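Acabamento de tampos claros: óleo ou verniz à base de água

Tempo de leitura: 2 minutos

domingo, 18 de agosto de 2019

O tampo de teste da Gestwood chegou em junho, lixado de fábrica a grão 120. Antes de aplicar qualquer produto convém repassar com 180 e depois 240, sempre no sentido do veio. Saltar diretamente para o 240 deixa riscos do grão anterior que só aparecem depois da primeira demão.

Dividi a face inferior em duas zonas com fita de pintor. Na zona A apliquei óleo duro Bruvik, duas demãos com pano de algodão, retirando o excesso ao fim de quinze minutos. Na zona B, verniz aquoso mate Yimyam, três demãos a rolo de espuma, com lixagem leve entre elas.

O óleo escurece a madeira e puxa-a para o amarelo. A diferença é pequena no primeiro dia e nota-se mais ao fim de umas semanas. O verniz altera menos a cor, mas levanta a fibra na primeira demão e obriga a uma passagem com 320 antes da segunda. Com a oficina a 19 graus, deixei secar quatro horas entre demãos; o rótulo indica duas.

Para a resistência a manchas usei café, vinho tinto e vinagre, uma hora cada. O óleo ficou com um anel ténue de vinho. No verniz não ficou marca visível.

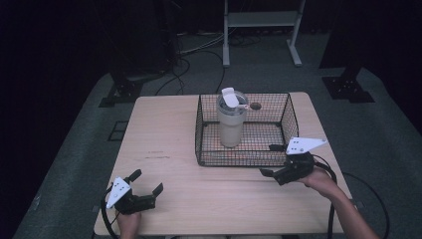 Na reparação a ordem inverte-se. Uma zona oleada lixa-se localmente e volta a olear-se sem emenda aparente. No verniz, o retoque local fica com bordo, e o normal é lixar a face inteira. Para um tampo de uso diário continuo a preferir o óleo. Para uma bancada de cozinha escolheria o verniz.

A lata de 700 ml do Bruvik chegou para as duas demãos e sobrou quase metade. Os panos usados secam abertos, ao ar livre, nunca amarrotados no lixo: o óleo aquece ao curar e pode inflamar.

Comentários (2)

Usa Somboon: O anel de vinho sai com nova demão ou é preciso lixar primeiro?

Somkiat Klinhom: Usei o Yimyam com pincel e ficaram marcas nas bordas. Vou tentar com rolo.

Artigos recentes
Candeeiro Wastberg: substituir o cabo de alimentação
Lixas de rede e lixas de papel
Colas para juntas topo a topo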